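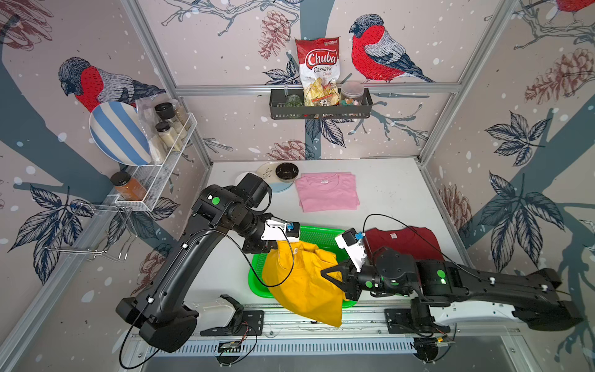 Pliage et rangement des tee-shirts dans un local de démonstration

Notre association dispose, dans ses locaux de la rue Beron, d'un espace domestique réduit où une même table sert au linge et à la vaisselle. Les tee-shirts de couleur y sont pliés puis déposés dans un bac vert ; il arrive toutefois qu'une pièce, comme le tee-shirt jaune, se retrouve froissée en travers du bac et pende devant. Nous souhaiterions savoir quelle méthode de pliage retenir et s'il convient d'éloigner la vaisselle. Le bac doit recevoir 5 pièces au maximum.
Karim Ait Brahim

Bimari
Bonjour,
Il est recommandé de plier chaque tee-shirt à plat sur la table, manches rabattues vers le dos, puis en deux dans la hauteur, avant tout dépôt dans le bac. Le col doit rester apparent : l'étiquette permet alors de vérifier la taille sans déplier le vêtement. 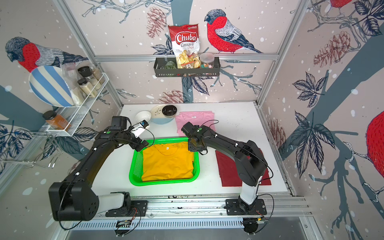 Tee-shirt jaune moutarde plié dans le bac, col vers le haut.

Les pièces en attente restent à côté du bac, pliées elles aussi. S'agissant de la vaisselle, le fond de la table convient, sous réserve que les assiettes et les bols soient propres et secs. Un bac à parois ajourées est préférable — l'air y circule et le linge ne prend pas d'odeur.

Van Loon56
Même avis pour le col. Chez nous les bols vont ailleurs, point.

Fletavari
Bonjour,
Je me permets de compléter la première réponse. Les vêtements foncés, notamment rouges, gagnent à être conservés à part lors des premiers lavages, le coton neuf pouvant dégorger. Quant aux denrées, un panier mural fermement fixé évite que les sachets n'encombrent le plan de travail. Veuillez vérifier les fixations chaque année, en septembre par exemple.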